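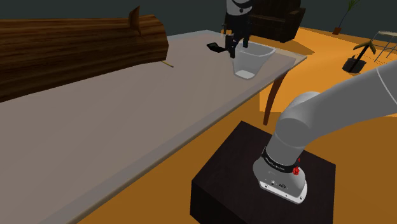
# The Cup Room at Perndale Learns a New Hand

If you come into the Halvorsen wash house by the loading door, as I did on a drizzly morning in March, the first thing you meet is the sound, a kind of steady clatter and hush that the people who work there stopped hearing years ago. Halvorsen rents out reusable plastic cups to stadiums, fairs, church suppers and anybody else in the county who would like to skip the trash bags afterward, and every one of those cups comes home to Perndale to be washed, dried, looked over and stacked. For most of the company's life, the looking over and the stacking have been done by hand, at long tables, by people standing up.

Fadwa El Fassi has been standing up at those tables for fourteen years. She runs the day shift now and could stay in the office if she liked, but she told me she gets itchy in there, and anyway she can spot a hairline crack from farther off than anyone else in the building. On a busy day the cup room puts through 3000 cups a shift. You pick one up, you tip it toward the window, you set it on the stack, and then you do it again, and by lunch you know exactly which finger you'll be rubbing on the drive home.

"My mother used to ask me what I did all day," she said, laughing, "and I would just hold up my hand."

## Practice before the floor

The arm that is taking over part of the stacking was set up by Nilier, a small outfit two towns over, and long before it was bolted down anywhere near the wash line it was doing its practicing on a computer. Omprakash Lodhi looks after that side of things. He is a patient man with a thermos, and he pulled up a chair for me so we could watch the simulated arm together for the better part of an hour.

I had expected something that looked like a factory. The simulated room has an orange floor, a dark brown armchair against the back wall and a couple of potted plants, and the gray arm reaches across a big pale table to get its black fingers down into the mouth of a clear cup. There are other things lying on the table too, a long piece of brown wood among them. Omprakash changes the furniture and the clutter often, he told me, so that the arm won't get too comfortable with any one room. He ran 1385 practice grasps in the first week alone and kept notes on the ones that bothered him.

Clear cups bothered him the most. A person sees one by the little glints along the rim and never gives it a thought, while a camera may look straight through it and report back on the table underneath. Reaching inside the cup was one grip he tried – pinching from outside was another – and it was Fadwa, brought over one afternoon to have a look, who asked him why he didn't pay more attention to the rim.

"I had been staring at it for days," Omprakash said. "She was in the room for maybe as long as it takes to drink a coffee."

She has been going over there every other week since then, on the clock, and her job description has had a paragraph added to it.

## What changes, and for whom

I would like to tell you that everyone was pleased from the start, but they weren't, and I don't think they should have been expected to be. When Halvorsen announced the plan, the break room went quiet for a good long while. People remembered what happened at the bottling plant in Flallden, where new machines came in over one summer and a lot of familiar cars were gone from the lot by the fall. Management here put it in writing that no hours would be cut for two years, and some of the crew have the letter taped inside their lockers.

So far the arm handles 700 cups a shift, all of them the one size, all of them already inspected. It's slower than Fadwa and a good deal slower than the two brothers on nights. The looking over is still done by people, and there is more of it now, which a few of them find harder on the eyes than stacking ever was on the wrists. Fadwa has asked for better lamps and more switching around between jobs. She has gotten the lamps.

The pay question is still open. Whoever minds the arm on a given shift gets a training bonus of $500, paid one time, and there are plenty of folks who feel that minding a machine ought to count in the hourly rate. The talks pick up again on September 12, 2025, and Fadwa will be sitting in on them.

Before I left she walked me back down the line, picking up cups the whole way as she talked, tipping each one toward the window and setting it down again. She pulled one out with a crack that I couldn't see even after she had run my thumb along it, and she dropped it in the bin by the door on our way out to the parking lot.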